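Vustbridge Community Help > Home and Laundry > Fabric care

Slippery cloth won't hold a fold, and possible dye transfer on worktop

Asked on a Monday, 2329 views

I have a mixed lot of plain cloths to fold and store flat. The teal ones have a slight sheen and will not hold a crease. The red ones fold acceptably but come out uneven. Work surface is a pale speckled top, wiped down beforehand.

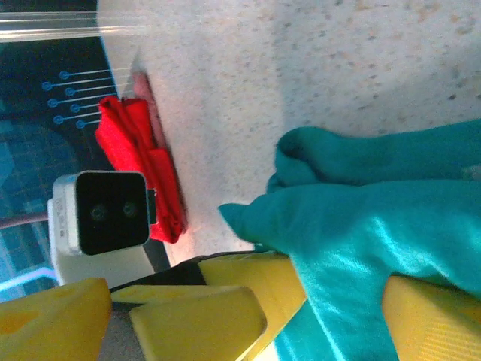
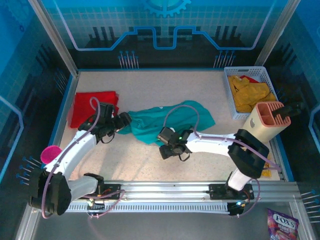 Teal and red on the speckled top.

Two questions. First, is there a folding method for the teal that does not involve ironing each piece? I have 40 to do and they slide open as soon as I let go. Second, there is a faint reddish tint on the surface next to the red cloth. Is that dye, or only colour reflected from the fabric under a bright light? The label on the red says Lamosar, wash at 40, nothing about colourfastness.

3 answers

Answer 1 (accepted)

Taking the second point first. Move the red cloth to the other end of the top and look again. A reflection moves with the cloth. A stain stays where it was. If it stays, wipe with a damp white rag and a drop of washing-up liquid, and check the rag for colour. Do not start with bleach on a speckled top until you know what it is made of.

To test the cloth itself, wet a corner, press it between two sheets of white kitchen roll under a heavy book and leave it for an hour. Any pink on the paper means it should be washed separately and stored away from pale fabrics.

On folding: a shiny cloth slides against itself, so fewer layers are better. Spread it out fully and smooth from the centre to the edges with the flat of the hand. Fold in thirds lengthways, then roll from one short end. A roll holds where a square fold opens. If you must have flat stacks, fold each cloth round a piece of card. I cut mine at 145 mm wide, which suits the drawers I have. Yours may differ.

A towel laid under the cloth stops it creeping across a hard top.

Comment from the asker: The tint moved with the cloth, so reflection. Will still do the kitchen roll test. Rolling works on the first few.

Answer 2

Spray starch. We use Tazi but any of them will do. Light coat, let it dry, fold. It does wash out, so you have to do it every time. Don't use it on anything that is meant to soak up water.

Comment: It can leave white marks on dark or shiny fabric. Try a hem first.

Answer 3

Can't help with the dye but I store over 600 napkins for a hall and gave up folding the slippery ones. They go in shallow Clunell boxes, laid flat with one fold only, a sheet of tissue every ten or so. Takes more shelf space. Red ones have their own box.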